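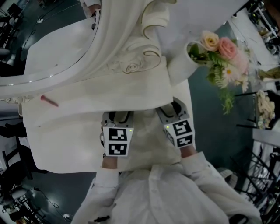 The bus to Fledley leaves before the light comes, and Shengli Meng is always on it. She carries a plastic folder with 43 pages inside, and she does not put it on the floor, even when the bus is full.

The pages are copies of complaints. Each one concerns money taken from a worker who came to the Skarar packing plant through a recruiter. Most of the workers paid for a job before they had seen it. Some arrived and found that the wage was lower than the paper had promised, and that their identity cards would be kept in an office drawer "for safety."

Meng was one of them. She paid the recruiter with money borrowed from two uncles and started at Skarar in September, on the night line. After ten weeks she asked for her card back. The supervisor told her to come again after the busy season. She asked again the next morning, and the morning after that, and then she went to the police.

"The officer was polite," she remembers. "He wrote my name. Then he asked me what is the crime."

This question has followed the case since then. According to the police in Fledley, holding another person's document is an offense, but the workers had signed a form which allowed it. The form was in a language that many of them do not read. Meng's lawyer says that a signature of this kind has no value. The plant says that it never asked for the cards and that the recruiter, a small firm named Dosto, acted alone.

Dosto closed its office in the spring. The telephone number still rings. On the two occasions when I called, a man answered, listened to my question and hung up.

In the town of Qian, where many of the workers come from, families know the firm well. Its agent used to sit at a table outside the bus station with a notebook and a thermos. He was from the area and he knew people's parents. A mother whose son is still at the plant told me that she would not have trusted a stranger with so much money. She did not want her name printed, and she asked me twice if the plant would see this magazine.

Almost 200 people are thought by the lawyer to have paid the agent. Fewer than a quarter have complained. The others are afraid for their jobs, or they have moved to other work, or they feel ashamed in front of the relatives who lent the money. Meng has stopped trying to persuade them. She leaves her number and waits - sometimes a call comes after midnight, when the shift ends.

She has her own card again. It was returned by mail, in an envelope with no letter. Three of her former coworkers received theirs in the same week. The lawyer believes that someone became nervous, but she cannot prove it.

The first hearing was set for 03/10/2024 and lasted less than an hour. The judge asked for a certified translation of the form, and the case was put off. Meng had taken an unpaid day to be there. She went back on the evening bus with the folder on her knees, and at the Fledley stop a young man from the night line was waiting with one more page.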